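Folding Month at Kuvari House

August is nearly over, and that means the big closet turnover is upon us again! Last year our members at Kuvari House and over on Ikine Street passed along 276 pieces of clothing between them, and this year we'd dearly love to reach 324 (we have the shelves for it now, so there's no excuse).

If you've been putting it off, start small. Set aside 30 minutes, pile everything on the bed, and take the dark things first - they always seem to hide at the bottom, and it's hard to tell trousers from a jacket until you've shaken them out. Fold soft waistbands inward so they don't spring open in the bag. Fabric wardrobes with a zipper front are welcome too, as long as the cover comes along with the poles.

Bags can be dropped at the Athumani Room any morning before eleven. Tea will be on, and there may well be cake.

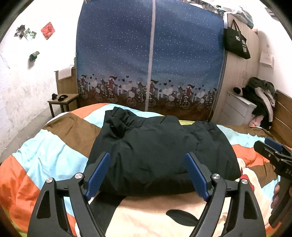 Dark clothes on a striped comforter, with a starry blue wardrobe behind.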